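I've been chewing on the subject of promises all week, the small kind, and I want to try to get it down in a few posts. Bear with me, I do go on a bit.

It started with a library book. I used to live in Prolivville, up the hill from the old Grudeck mill, and when I moved away I took a book of essays with me that wasn't mine. I'd told the woman at the desk I'd bring it back before I left. I had every intention! Then came boxes and a truck and a new kitchen to paint, and the book sat on my shelf for years looking perfectly at home.

Last month I finally mailed it back with a note and a check. And what surprised me is how little I felt about the book and how much I felt about having said "I'll bring it back." The book was 440 pages of somebody's thoughts on gardens. I never even finished it.

So why does a promise weigh more than the thing promised? I think when you give your word, you hand the other person a little piece of your future. They get to plan around it. They stop worrying about that one thing, and that ease they feel is a gift you've given them. When you let it slide, you take the gift back without telling them.

My grandmother kept the church supper in our town going for longer than I was alive, and she had a rule about this. She would not say "I'll try to come." You were coming or you weren't. She thought "I'll try" was a way of getting thanked for something you hadn't done yet. I used to find that awfully stern – now I say it to my own kids, heaven help them.
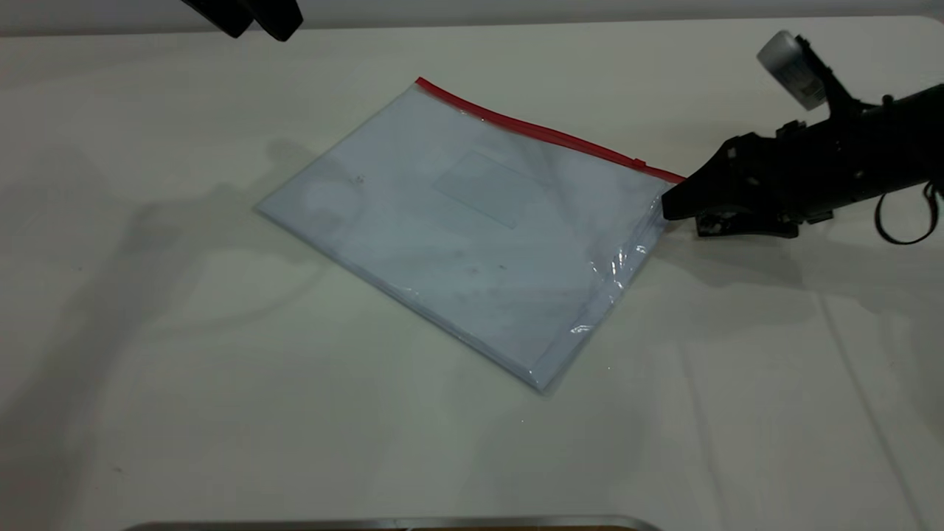 But I don't want to be hard on anybody here, myself included. There are promises we had no business making in the first place. I once told a friend I would always pick up the phone, day or night. Always! I was 22 and didn't know what a newborn does to a night's sleep. Breaking that one was a kind of honesty, although I should have called her and said so out loud. I went quiet instead, and it took us a good long while to mend.

That's the piece I keep circling back to. If you can't keep your word, you still owe the person a conversation. You can ask to be let off. Most people will let you off, and gladly, if you ask them before the day comes and not after.

There's a bakery near me, Ševčík, that does this better than anyone I know. Their oven quit one October with a whole wall of orders waiting, 162 of them, and they telephoned every single customer before seven in the morning. I was one. I was out a poppy seed roll and I have been loyal to them ever since. They couldn't keep the promise, so they looked after the people they'd made it to.

Compare that with Zandell, the furniture place, where I waited through three delivery windows for a bookcase and got a cheerful text after each one telling me how much they valued my time. I'm sure the person who wrote that text is lovely. But nobody had really promised me anything, you see. There was no one on the other end of it.

Maybe a promise needs a face, or at least a name. I go back and forth. I keep a promise to my late father about his roses and he surely isn't checking up on me, so there must be more to it than being seen.

Anyway, the library wrote back! They sent the check home again, with a slip saying they'd done away with fines and were happy to have the book on the shelf. I cried a little at the mailbox, which I did not expect to do over gardening essays.

If you've been carrying one of these around, I'd love to hear about it. I'll answer everybody, though it may take me till the weekend.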